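Twenty-two hours of Climton, and I'm still mad about the boat

4 min read

So I finished Climton last night, way past my bedtime, and I have feelings! If you missed it, Climton is the little town-fixing game from Grosusel, the same folks who made Poderitz (which I loved and never shut up about). You show up in a run-down harbor, you fix houses, you talk to grumpy neighbors, you fish. I know, I know, but it's good. 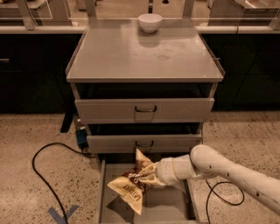 The first few hours are slow. You get one hammer and a tiny bag with 16 slots, and you'll spend a lot of time running home to dump driftwood. Stick with it. Once the ferry opens up, the whole map gets bigger and the music changes and I got a bit teary, okay?

Now, the boat. It costs 2,855 shells. I saved up for ages, sold all my good fish, and bought it — and then it only goes to four islands, one of which is a rock with a crab on it. I like the crab. I'd still like my shells back. 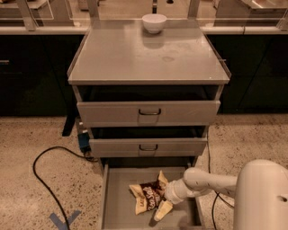 Three open drawers and a small white bowl on top.

The writing is the best part. Gallardo, the lighthouse keeper, starts out so rude that I skipped his quests completely, and then I went back and his story was my favorite in the game. Don't skip him like I did!
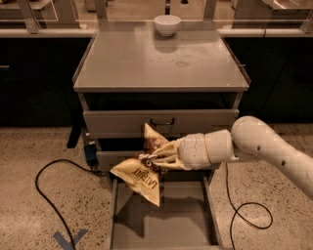
I played on my old laptop with a controller and it ran fine, apart from some stutter when it rains. There's a patch coming in October that should help with that, and it's supposed to add more bag space too. If you liked Poderitz, buy it now. Everybody else can probably wait for the patch, or a sale. I'm starting a second save tonight and I'm not buying the boat.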